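Jigsaws, all winter long

2 Oct 2026

The first cold morning of the season came this week, and you know what that means in our house: the big board has come out from under the bed! I wait for this all summer. I know people who get that feeling from the first pumpkin at the market or from digging out their boots, but for me it's the sound of a fresh bag of puzzle pieces being tipped into a tray.

I got back into jigsaws a few years ago, in March, when I was home with a bad ankle and had already watched everything I wanted to watch. My neighbor Hicham Ghoneim came over with a box he'd finished twice and told me to keep it as long as I liked. It was a harbor, with a lot of masts. I did the edge that evening, and at one in the morning I was still sitting there with my foot on a cushion, looking for a bit of rope. I gave it back three weeks later and asked what else he had (he had a whole closet).

Since then I've worked my way up. The biggest one I've finished is 3000 pieces, an old map with sea monsters in the corners, and it took from Thanksgiving until nearly the end of January. I loved every minute except the ocean. If you've never done 3000 pieces before, please measure your table first, because I didn't, and we ate dinner off our laps for two months.

So, sorting. Everyone has their own way and I will happily argue about mine. I pull out the edges first like everybody does, but after that I sort by pattern and leave color for later. Color fools you. A bit of sky and a bit of lake can be the same blue under a lamp at night, and then you've got a tray of blue that's no help at all. Pattern is much kinder. Anything with lines goes in one tray, anything with writing in another, and leaves and flowers get a tray to themselves.

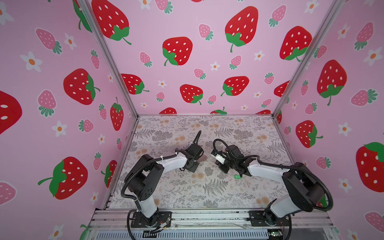 The leaf tray is always the one I save for a weekend, with the radio on and a pot of tea. You can't rush leaves. I like to pick one shape and stick with it, just the ferny pieces or just the round petals, and ignore everything else until they start to join up. Small clumps, set aside on a sheet of card so you can slide them over later. By Sunday night you look up and there's half a garden on the table!

Shape matters too, once you're down to the hard part. When I'm stuck I line up all the leftovers by how many knobs they have and try them one after another. My sister thinks this is cheating. I think it's the only way anybody has ever finished a sky.

Now for this winter's pile, which I'm very excited about. At the bottom is a railroad station by Frerichs that I found at a yard sale with the bag still sealed. I've done two of theirs and the pieces have a lovely thick feel, with a proper click when they go in. On top of that is a Cleronard bookshop, all shelves and spines and one cat, and I already know I'm going to read every single title before I put a piece down. Then there's a quilt pattern by Ivum that frightens me a little. The same four squares over and over, in slightly different greens. My husband looked at the box and said "good luck" and went back to the kitchen.

I'm starting with the bookshop. I always like to begin the season with something friendly, and with that much writing on the spines it should go quickly. The quilt can wait for the really dark weeks, when I have fewer places to be.

A couple of things I'd tell anyone who's just starting out. Get a board with a lip, even a cheap one. Get a lamp you can bend. Keep the lid standing up where you can see it, but turn it around for an hour now and then and go by the pieces alone, it's so much fun and you'll be surprised how much you remember. And check the vacuum bag before you accuse the manufacturer. I wrote a very polite letter once about a missing piece of lighthouse, and it was in my slipper.

Hicham and I are also trying to get a swap going on our street. You bring one box, you take one box, and you write inside the lid if anything is missing. He's got the closet, so we won't run short at the start. If you live nearby and have puzzles you're never going to do again, leave me a comment, and tell me what you're working on even if you don't live nearby. I'd especially love to hear from anyone who's finished a repeating pattern and how long it took you. The edge of the bookshop is waiting and I have the whole evening free!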